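Practice Rooms

A weekend with Lunero, the simulator that wants you to make your robot's mistakes on a screen

The first thing I did in Lunero was drive a two-armed robot straight into a table. The second thing I did was press R, watch everything snap back to where it had been, and do it again a little slower. I can't remember the last time I had this much fun being bad at something.

Lunero is a desktop simulator for two-armed mobile robots, made by a small outfit called Nondeck and sold mostly to college labs, hobby clubs and the kind of company that owns one robot and is scared of it. You get a robot, a library of furnished rooms, a long shelf of objects to scatter around in them, and a recorder that saves every joint movement you make. The files can go on to train a model, or you can just play them back and groan. The single-seat license is $731 a year, with an 18-day trial that doesn't ask for a credit card.

I installed it on the older of my two computers, which has a decent graphics card and a fan that sounds like a hair dryer. Setup took one coffee. Then came the part I'd been dreading, mapping the controls, and I have to say Nondeck has done lovely work there. You can steer with a gamepad, a pair of VR controllers or the keyboard. I tried all of them and went back to the gamepad, mostly for the triggers. A light squeeze closes the gripper a little, a full squeeze closes it all the way, and after an hour my hands had stopped thinking about it.

The rooms are where the personality is. Each one gets built fresh from a seed number you can type in yourself, so no kitchen is ever quite like the last, and the generator has wonderfully odd taste. Stone goes next to brick, brick goes next to plaster, and the floor might be anything. I spent most of my time in seed 2000, picked because it was easy to remember, and I got fond of the place. There's bread on the long table, a laptop and a mug on the little white one, and a doorway at the back that I kept wanting to drive through when I was supposed to be working.
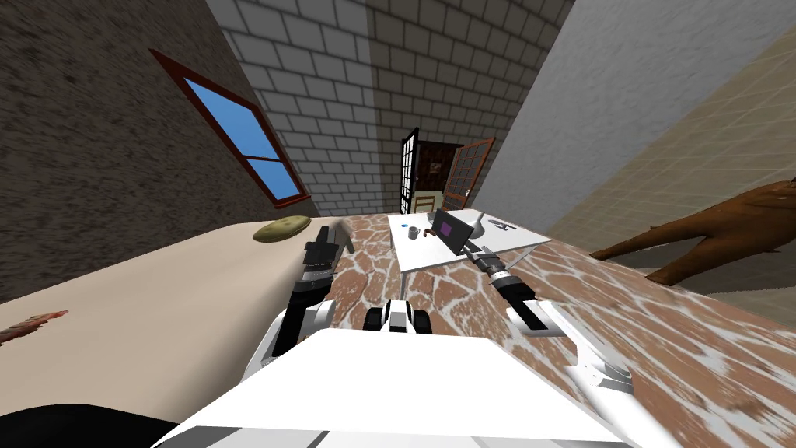
Mizanur Wijesinghe thinks all that clutter is the best reason to buy it. A policy trained in a tidy gray room, he told me, learns the gray room, and he would take a hundred ugly kitchens over one pretty one any day. He did grumble that the generator is too kind with its spacing, and that real people pile things on top of each other and leave spoons inside cups.

I think he's right about the spoons. You can stack things by hand in the editor (drag, drop, hold shift to rotate), but the automatic layouts tend to give each object some breathing room. A slider for mess would be a great addition, and according to the release notes one is being looked at.

So how does it feel to do real work in there? Better than I expected, and harder. My chosen job was simple: pick up one object from the small table, carry it over to the long one, set it down, go back for the next. Mugs were easy once I learned to come in from the handle side. Flat metal tools were miserable. They slid, they spun, they pinched out of the fingertips and skated off toward the edge, and I said some words. Contact physics is the thing cheap simulators get wrong, usually by making everything either sticky or slippery as soap, and Lunero sits in a believable middle. The bread even has a little give to it.

I set myself a target of 100 clean recordings and got there late on the second evening. The review screen deserves a mention, as it's the part I'd most like other companies to copy. Every run shows up as a strip you can scrub through, with drops and collisions marked in orange, and you can trim the dithering off the front without touching the rest. I cut a lot of dithering.

Some gripes. The camera view is fixed to the robot by default and it tilts when the robot does, so my first hour was slightly seasick. There's a setting called Garrido mode, named for reasons the manual keeps to itself, that levels the horizon, and I'd turn it on right away. Cloth isn't supported at all, so no towels and no laundry. Export is slow. And the help pages assume you already know what an end effector is, which seems rough on the hobby crowd when so much else has been made friendly.

I also had one crash, in the Gidham room pack, which adds workshops and garages for an extra fee. It came back with my recordings intact. The garages are terrific, by the way, full of low shelves and awkward corners, and if you're planning to put a robot anywhere near a workbench I'd start there.

The current version came out on 26 January 2025 and runs on Windows and Linux. A Mac build is promised, no date given. My trial has run out and I've paid for the year. I still can't pick up a wrench.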